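4 min read

Right, equipment thread time! The budget for our second sorting arm got signed off and I have been bursting to write up how we planned it. We're a small outfit that packs spares kits for plumbers and pipe fitters, so nothing glamorous, but I love this stuff. June 29, 2023, for anyone who finds this later and wonders why the prices look odd.

Starting point: one arm, one bench, bought second-hand through Zambridge. It picks loose parts off the bench and drops them into kit trays. We spent the whole of last winter learning what it's good at (more than I'd hoped!) and what it isn't.

The question this year was whether to buy a second arm, or spend the same money making the first one better. I went back and forth on this for weeks. My notebook has 17 pages of crossings-out and one quite good drawing of a trolley.

First thing I did was stop looking at arms. They're the fun bit and they eat all your attention. I made a list of everything that touches a part between the tub and the tray, and put a price beside each one. The arm was well under half of the total. Fingers, lights, trays, guarding, spare cables, training days, somewhere to put the compressor... it adds up at an alarming rate.

Fingers deserve their own post. Two flat pads will pick up a surprising range of things, and I'd been ready to spend silly money on a fancy hand from Skimell. Their rep was lovely and the demo was brilliant. Then I asked to try it with our own bits and the honest answer was that our plain pads did nearly as well on most of them, at a fraction of the cost.

So: take your own parts to every demo! Take the awkward ones. Ours is anything curved. A block has two flat sides for the pads to press on. A curved clamp has ends that stick out and a band that wants to roll out of your grip, and where you pick it up matters a lot.

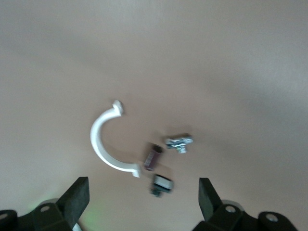 White half-round clamp, a silver metal bracket and a couple of smaller bits, with the fingers open. Mixed parts like these are what the budget has to cover.

Mixed parts changed the sums completely. If you only ever pick one thing, buy for that thing and enjoy your life. If you pick a jumble, you're paying for flexibility, and most of that cost is hours, not hardware. Someone has to teach it each new part, check it, and teach it again when the supplier changes the moulding.

I'd put nothing in the first year's budget for that time. Nothing! I'd assumed it would fit in round the edges of the day. It doesn't. This year it has its own line, with a proper number on it, and that line is the one I defended hardest in the meeting.

Next: spares. Pads wear, and they wear faster than the brochure made me expect. A full set of pads, screws and brackets for both arms came to £660. I nearly trimmed it to make the total look tidier. Then I remembered April, when a worn pad stopped the bench and the replacement was stuck in a depot. Left it in.

Lead times caught me out too. Zambridge quoted around 40 working days for the arm. Fine. The stand for it was longer than the arm! Ask for the date on every item, then plan from the worst one. I've got them all on a wall chart now, pencil only.

A word on software. We priced Mai and Stakia side by side. Mai was cheaper on day one, with a yearly fee per arm. Stakia cost more up front and covers both arms. Over one year Mai wins, over three it goes the other way, at least with our numbers. We went with Stakia, mostly as we're planning to keep this kit until it falls apart.

Also please measure your doorway. And the bench height. And the distance to the nearest socket with the cable laid where people won't trip on it, which is a good deal longer than the distance across the floor. I had to add an electrician to the plan quite late on and he was not cheap.

What I cut in the end: the fancy hand, a second screen, a very handsome tool cabinet I still think about, and the extended warranty on the old arm. What I kept: teaching time, spares, better lighting, and a small pot for things I've forgotten – there's always something.

Lighting was the bargain of the lot, by the way. We'd had a bare strip light and hard shadows across the bench. Two diffused lamps on cheap arms, an afternoon to fit them, and I'd do that before anything else on this list.

If you're planning something similar and you're a small shop, I'm happy to share the spreadsheet. It's ugly but all the formulas work. There's a tab for part weights too, which I'm far too proud of.

Deposit goes off this week, then the stand gets ordered the same day. More when the crates turn up!

Recent threads
Second-hand arms: what I asked before paying
Trays, tubs and bins compared
Why our kit labels kept peeling
Moving the compressor (again)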